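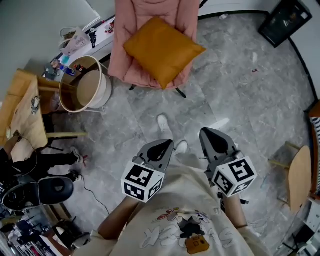 Guten Morgen zusammen, ich hab endlich Urlaub und nehme mir die Wohnzimmerecke vor, von der ich euch seit Januar erzähle. Das wird ein längerer Faden, holt euch einen Kaffee.

Freitag, 12. August 2022, und die Ablage an der Wand ist mal wieder der Ort, an dem alles landet, was sonst keinen Platz hat. Flaschen, Döschen, der hellblaue Becher, eine Papiertüte mit Henkel. Ich stelle immer nur »kurz« was ab, und dann wohnt es da.

Der rosa Sessel bleibt natürlich, keine Diskussion! Den habe ich damals über Kleinanzeigen bei Ashraf Abdelaziz abgeholt, zwei Straßen weiter, und wir haben ihn zu zweit auf einem Rollbrett nach Hause geschoben, bei Nieselregen, mit einer Mülltüte drüber. Beste Anschaffung seit Jahren, ich sitze jeden Abend drin.

Und weil gestern wieder die Frage kam: ja, das senfgelbe Kissen gehört für mich dazu. Ich hatte erst ein graues, das war mir zum Boden zu viel Grau (die Fliesen sind ja schon grau marmoriert). Das gelbe lege ich meistens schräg rein, gerade sieht es bei mir immer nach Wartezimmer aus.

Ein Wort zur Steppung, weil ich da lange falsch gesaugt habe. In den Rillen sammelt sich alles, Krümel, Haare, einmal ein Ohrring. Schmale Düse, kleine Stufe, immer an der Naht entlang und dann noch mal mit einer weichen Kleiderbürste hinterher. Geht schneller, als es klingt, elf Minuten inklusive Kissen ausschütteln.

Unter der Ablage lag übrigens auch noch eine kleine blau-weiße Schachtel auf der Seite. Die kommt jetzt erst mal in die Kiste »später anschauen«. Ich weiß, ich weiß, diese Kiste ist selbst schon ein Problem.

Zum runden Tischchen mit dem weißen Drahtgestell: Ich liebe es, weil es so leicht aussieht und man drunter problemlos wischen kann. Der weiße Rand nimmt allerdings jeden Kaffeering übel. Lauwarmes Wasser und ein Tropfen Spüli reichen mir, die Wunderpaste von Trutinari, die mir jemand empfohlen hat, steht seitdem ungeöffnet im Bad.

Zwischenstand: Flaschen sortiert. Was ins Bad gehört, ist im Bad, was leer war, ist weg. Die kleine schwarze Figur darf stehen bleiben, die hat mir Chin-lung Choi zum Einzug geschenkt und sie passt auf den Rest auf. Vielleicht kommt noch eine Pflanze daneben, da bin ich für Vorschläge offen (bitte etwas, das man auch mal vergessen darf zu gießen).

Beim hellen Holztisch gegenüber überlege ich noch. Er steht gut am Licht, aber ich laufe ständig gegen das schräge Bein, meistens mit dem kleinen Zeh und meistens barfuß. Heute habe ich zum Glück die weißen Turnschuhe an. Wenn ich ihn eine Handbreit weiter schiebe, fehlt mir die Handbreit auf der anderen Seite, und dann meckert der Sessel.

Kurora hat gerade so ein schmales Wandregal, das über die Ablage passen könnte. Hat das jemand von euch zu Hause und kann sagen, ob es auch schwerere Bücher aushält? Ich trau den Dübeln in dieser Wand nur bedingt.

So, jetzt noch den Boden wischen, und dann sitze ich mit einem Eistee im Sessel und lese eure Pflanzentipps. Fotos vom Regal gibt es, falls es eins wird. Wer bis hierhin gelesen hat: danke, ihr seid die Nettesten!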